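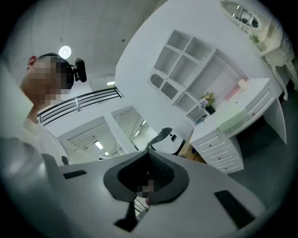 How often should a metal stair or balcony railing be cleaned?

Once a week is enough for dusting in most homes, with a wash every month. Work from the top rail down, so that loosened dust falls onto bars not yet wiped.

For the wash, use 5 ml of washing-up liquid per litre of warm water. Wring the cloth well; water left standing at the foot of a post gets under the paint. Dry each bar before moving to the next.

Sticky marks: hold a damp cloth on the spot for 40 seconds, then wipe. Do not scrape.

Rust spots on painted steel: rub lightly with 600 grit wet-and-dry paper, wipe clean, leave to dry overnight and touch up with metal paint. Check the fixing screws at the same time. A post that moves by hand needs refixing before further use.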